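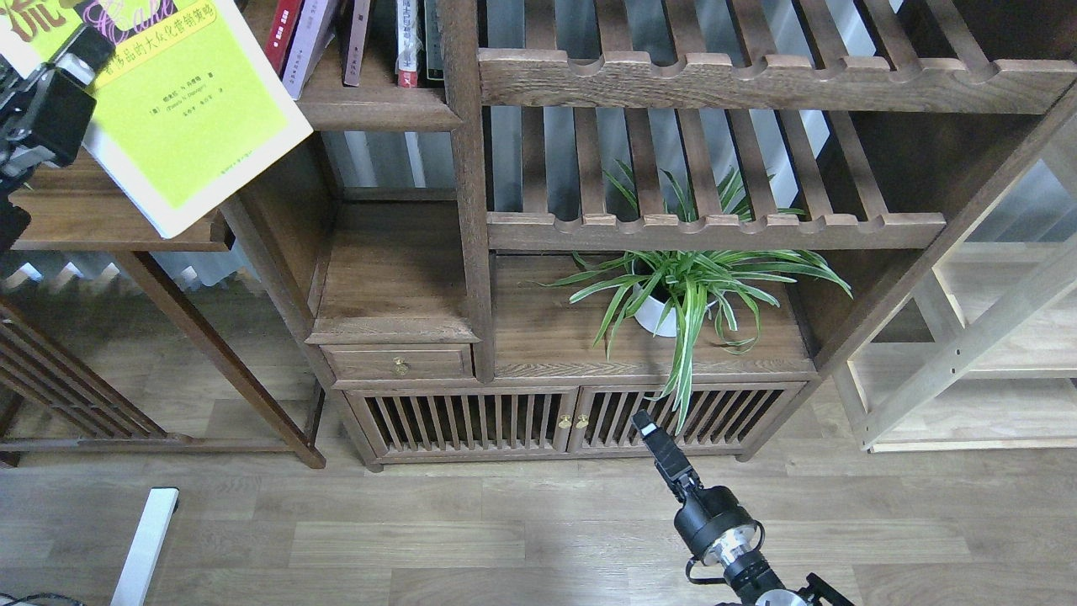
Estante de madeira escura com livros em pé e um clorofito no vaso branco

Como arrumar livros e uma planta na mesma estante sem estragar nenhum dos dois

Quase todos os guias de arrumação começam por mandar comprar caixas. Não compre nada por enquanto. Os conselhos que se seguem servem para uma estante de madeira com prateleiras abertas, algumas partes em ripas e portas em baixo, do género que se encontra em lojas de mobiliário oriental e, cada vez mais, em segunda mão. Se a sua é um cubo branco liso, metade disto não se aplica.

Tempo: uma tarde, se não se puser a ler. Material: dois panos de algodão, um pincel macio e largo, um prato para a planta e uma fita métrica.

1. Tirar os livros

Comece pela prateleira de cima e vá descendo, para o pó não cair no que já limpou. Pegue no livro pelos dois lados da lombada, a meio da altura. Puxar pelo topo é o hábito de toda a gente e é o que rasga as lombadas dos livros de capa mole. Se estiverem demasiado apertados para caber um dedo de cada lado, empurre os vizinhos um pouco para trás e o do meio fica à mão.

Há quem recomende tirar tudo e espalhar no chão "para ver o conjunto". Experimentei uma vez e passei dois dias a contornar pilhas no corredor. Trabalhe um compartimento de cada vez.

2. Limpar a madeira

Pano seco primeiro. Depois, se for mesmo preciso, pano bem torcido, sempre no sentido do veio, e outra vez o seco. Os óleos "nutritivos" merecem desconfiança. Num móvel envernizado não penetram em coisa nenhuma, ficam à superfície e agarram o pó da semana seguinte. O frasco da Balterent que me impingiram com a estante continua quase cheio, e a única parte onde o usei é a que está mais baça.

As ripas são a parte aborrecida. O pano não entra bem nos intervalos e quem o força acaba por deixar fiapos presos. Use o pincel, de cima para baixo, com o pano por baixo a apanhar o que cai. Nas travessas com recorte ondulado, o pó assenta no fundo de cada curva; passe lá a ponta do pincel e não se martirize com cotonetes.

Puxadores de latão: pano seco e chega. O limpa-metais deixa uma auréola esbranquiçada na madeira à volta, e essa já não sai facilmente. Se insistir em polir, desaperte o puxador e faça-o longe do móvel.

3. Decidir a ordem

Por cor, por tamanho, por autor, por assunto. A ordenação por cor fotografa bem e funciona para quem se lembra da cor dos livros. Eu não me lembro. Com poucos livros por compartimento, qualquer sistema serve, e o assunto é o que menos falha: os manuais de marketing juntos, os romances juntos, os que anda a ler no sítio a que chega sem se baixar.

Não encha o compartimento até ao poste. Deixe a folga de um livro fino. Se ficar folga a mais, os livros começam a inclinar-se e as capas empenam; ponha então um cerra-livros. Os da Skesitz são de chapa e cumprem. Os da Kamolrat, de resina, são mais bonitos e escorregam na madeira encerada, pelo menos os que tive.

Livros em cima de ripas são outra conversa. Os pequenos assentam mal e os pesados marcam. Prefiro deixar essas prateleiras vazias ou com objetos leves, mesmo que a fotografia do catálogo mostre o contrário.

4. O peso

Desconfie do número da etiqueta. O fabricante da minha, a Jistitz, anuncia 20 kg por prateleira, sem dizer se é carga distribuída ou no meio. Faço de conta que é metade. Um teste simples: encoste uma régua comprida à face inferior da prateleira carregada. Se houver luz entre a régua e a madeira nas pontas, tire livros.

5. A planta

O clorofito é a escolha habitual e, por uma vez, a moda tem alguma razão: aguenta esquecimentos e dá-se bem com a luz filtrada de uma janela com estores. Que "purifica o ar" é que eu não assinava por baixo. Compre-o porque gosta dele.

Ponha-o numa prateleira abaixo dos livros, nunca por cima. Água que transborda desce. Prato por baixo do vaso, sempre, e de preferência regue no lava-loiça e devolva o vaso à estante depois de escorrer. Para um vaso médio, uns 377 ml por rega foi a conta a que cheguei com o copo medidor; a sua será outra, meta o dedo na terra.

Deixe as folhas cair para a frente, mesmo que tapem um bocado da porta. As que se enfiam pelas ripas de cima podem ficar, mas solte-as com a mão antes de mexer no vaso, senão partem. Rode-o de vez em quando.

6. Gaveta e portas

A gaveta pequena vai encher-se de cabos e pilhas, diga o que disser o guia. Reserve-a para isso e fica o assunto arrumado. Atrás das portas de ripas entra pó, ao contrário do que me garantiu o vendedor, portanto não guarde ali tecidos claros sem os cobrir. Papel e caixas fechadas, sim.

Manutenção

Pincel nas ripas uma vez por mês, pano nas prateleiras quando o pó se notar. Em fevereiro, com o aquecimento ligado, afasto a estante um palmo do radiador e verifico se alguma porta prende.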